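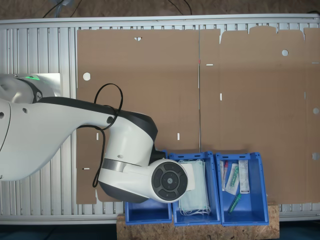 Zandard Packing Cell Records - README

Purpose
These files support the equipment plan for the packing cell at the Illitz site. They are intended for staff preparing budget requests and comparing supplier quotations.

Contents
1,483 task records, grouped into 126 sessions
16 quotation summaries, covering arms, grippers, table frames and bins
One cost sheet, with purchase and servicing kept apart

Use in planning
Prices exclude VAT and delivery. Installation is quoted separately by Aitken and Flernard - the two sets of terms should not be combined. Spare grippers are entered under consumables.

Revision
Last updated 02/03/2026. Quotations will be renewed in September.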